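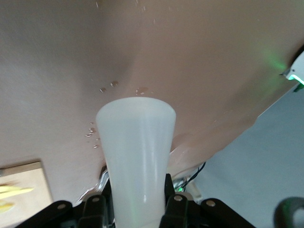
**Cell 8 check, end of year – Glenys Hinds, 31 December 2022**

I did this one at shift change so I could grab both crews. Comments are mine, typed up as I went (sorry for the rambling!).

- [x] **E-stops, both sides.** Pressed each one, arm stopped, reset fine.
- [x] **Gripper fingers and screws.** Snug. I went over them with the small driver anyway.
- [ ] **Cup handling.** Grip force is set for the old Totex cups and we switched to Kusent in August. Gilbert wants it retested before anyone signs, and I'm with him.
- [x] **Cables.** No rubbing, no nicks. The tie near the base is new.
- [ ] **Water on surfaces.** Wipe-down is on the sheet once a shift. I'd make it twice – the day crew already does it that way, they just don't write it down.
- [x] **Floor tape.** Redone.
- [ ] **Training cards.** 16 people on the list, and two cards are out of date. Names went to the office.

**What the crew told me**

Wrists are better, everybody says so! Filling by hand was rough on them. What they don't love is the standing and watching, and being the one who clears a jam when the Wetach screen only gives you a number. Fault 554 came up twice while I was there and we had to go hunting for the binder. Can we please tape a plain-English list to the guard?

They'd also like to rotate off the cell every two hours. I said I'd ask, so I'm asking.

Cycle counter at sign-off: 1,538. Three boxes still open, recheck when Gilbert has his grip numbers.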